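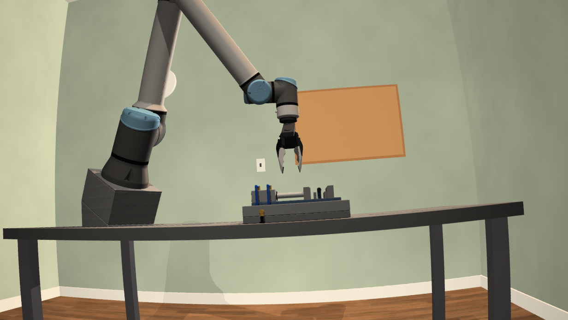
Search this site Search Advanced search

November – Shivam Tiwari

Notes for Unit 5: Tolerances, Fits and Stack-Up

These notes cover the Wednesday lecture and the first half of the lab. Read them with the drawing packet open. Section numbers follow the packet.

5.1 Why a dimension needs a tolerance

A part cannot be made to an exact size. Each process has a natural spread, and the drawing has to state how much of that spread is acceptable. A tolerance is the total permitted variation in a dimension: the upper limit minus the lower limit. A shaft given as 18 mm, plus 0.00, minus 0.02, has a tolerance of 0.02 mm. Its nominal size is 18 mm and its mean size is 17.99 mm. Keep these two numbers apart. Most wrong answers on last term's problem set came from using the nominal size where the mean was needed.

Bilateral tolerances vary in both directions from the nominal. Unilateral tolerances vary in one. A unilateral tolerance can always be rewritten as an equal bilateral one about the mean, and this should be the first step in any stack calculation.

5.2 Types of fit

Clearance fit: the largest permitted shaft is smaller than the smallest permitted hole. The parts always go together with a gap.

Interference fit: the smallest permitted shaft is larger than the largest permitted hole. Assembly needs force, or a temperature difference between the parts.

Transition fit: the limits overlap. A given pair may have a small gap or a small interference, and you will not know which until both parts are measured. Transition fits are used for location, where some hand effort at assembly is acceptable.

The hole-basis system holds the lower limit of the hole at nominal and varies the shaft. It is preferred for ordinary work because reamers come in fixed sizes, while a shaft can be turned or ground to any diameter. The shaft-basis system is used when several parts with different fits sit on one length of ground bar.

5.3 Worst-case stack

Draw the loop first. Start at one face of the unknown gap, travel through each dimension in turn, and finish at the other face. Dimensions traveled in the positive direction are added; the others are subtracted. The tolerances are added in every case.

Example. The Pranis housing has an inside length of 55.5 mm, plus or minus 0.10. It holds two spacers of 17 mm, plus or minus 0.05 each, and one bearing of 18 mm, plus 0.00, minus 0.12. Rewrite the bearing as 17.94 mm, plus or minus 0.06.

Mean gap = 55.5 – 17 – 17 – 17.94 = 3.56 mm
Gap tolerance = 0.10 + 0.05 + 0.05 + 0.06 = 0.26 mm
Gap range = 3.30 mm to 3.82 mm

If the retaining clip needs at least 3.25 mm, the design passes with 0.05 mm to spare.

5.4 Root-sum-square stack

The worst case assumes every part sits at its limit in the bad direction. With many parts this is unlikely, and designing for it is expensive. If the dimensions are independent, centered and close to normal, the tolerances may be combined as the square root of the sum of their squares.

For the same housing: 0.0100 + 0.0025 + 0.0025 + 0.0036 = 0.0186, and the square root is 0.136 mm. The gap becomes 3.56 mm, plus or minus 0.14.

Four terms is a short stack and the result should be treated with care. The assumption of centering fails often in practice – a worn tool shifts the whole batch to one side, and the spread stays narrow while the mean moves. Do not use this method for any dimension where failure is a safety matter.

5.5 Lab

Na-rae Woo runs the lab. Each pair measures 5 spacers from the Ulolholm batch with a micrometer and records each reading to 0.01 mm. Zero the micrometer before starting and check it again at the end. Record room temperature. Hand in the raw readings with the calculation; a calculation without readings will be returned unmarked.

Problems 1 to 4 are due at the start of the next lecture. Problem 4 uses drawing 555 in the packet, sheet 2. The spacer length on sheet 1 is out of date.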